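Print this thread | E-mail this thread

Phantom braking on the dual carriageway, anyone else had this?

Started by euan_dow, December
Filed under: Driver assist and automation

euan_dow wrote:
Right, I need to know if it's just me. I've had the Koderico assist kit on my car since the spring, the lane keeping and distance holding one, and up to now I'd have recommended it to anybody. Then last week I'm on the dual carriageway, nothing close in front, and it stood on the brakes. Proper hard, seatbelt locked, shopping all over the back. Then it let go and carried on as if nothing had happened! No warning on the screen, no fault code, just a line in the log saying "object, path". What object?? The van behind me had to swerve and I don't blame him for the horn.

I've done 3,000 miles on this unit and never had a squeak out of it.

Fraser R wrote:
Had it twice, both times with low sun. Is your camera bracket tight? Mine had worked loose and the whole thing was pointing a touch downwards, so it was catching the glare off the bonnet. Fiver says yours is the same.

euan_dow wrote:
Bracket's solid, I checked it that night with a torch. Cleaned the glass as well. And it was overcast.

eilidh_imrie wrote:
What software are you on? 196 was the one that came out just before the clocks changed and there's been a load of moaning about it over on the Brumwood owners' list. I went back to the old one and it's been good as gold since.

euan_dow wrote:
196, yes. It updated itself overnight, I didn't even get asked, which annoys me nearly as much as the braking.

Eyvindur B. wrote:
I'm going to be the awkward one. I don't think this is the update. I fit these for a living (mostly Lamont vans, a few Sukach ones) and the distance holding has always been nervous about tyre marks, tar seams, patched bits, shadows lying over the lane. It sees a dark shape on the ground and can't decide if it's flat. 196 might have made it a bit jumpier, fine, but going back a version only hides it. Please don't tell people they're sorted because they rolled back.

eilidh_imrie wrote:
Well mine IS sorted, so I don't know what to tell you. Same car, same commute, same kit. Braked at nothing on 196 and hasn't done it on the old one. If it was shadows, I'd still be getting it, we have got plenty of trees up here.

Eyvindur B. wrote:
How many sunny days have you had since then, though?

eilidh_imrie wrote:
Ha. OK. Not many.

anas_h wrote:
Can I just say, whichever of you is right, the bit that bothers me is that it lets go again without telling you. I had one on holiday in a hire car with a similar system, and I spent the next 36 miles with my foot hovering and my shoulders up round my ears. I'd sooner do the driving myself. My wife thinks I'm being soft but she was asleep when it happened!

Two from my own dashcam on that trip, same stretch of road. Look at the tyre marks and dark cracks behind the silver hatchback in the first one, and the darker band of tarmac by the silver car in the second. If Eyvindur's right, that's the sort of stuff it would have to make its mind up about.

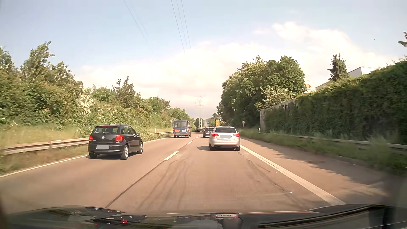
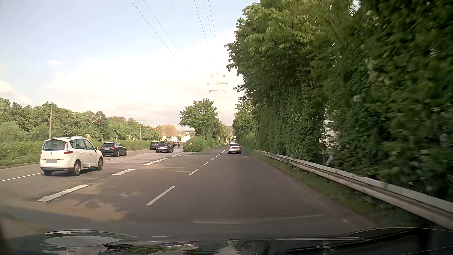
Reading time: 3 minutes

Eyvindur B. wrote:
Yes, exactly that sort of surface. The tree shadows in your first one are only on the hard shoulder, so I'd not worry about those, but the curved marks in the lane I would.

Fraser R wrote:
Still say check the bracket.

euan_dow wrote:
Bracket is FINE, Fraser. I've switched the distance holding off and left the lane keeping on for now. Sent Koderico the log and they've given me a ticket and told me to expect a reply in 12 working days. I'll post whatever they come back with.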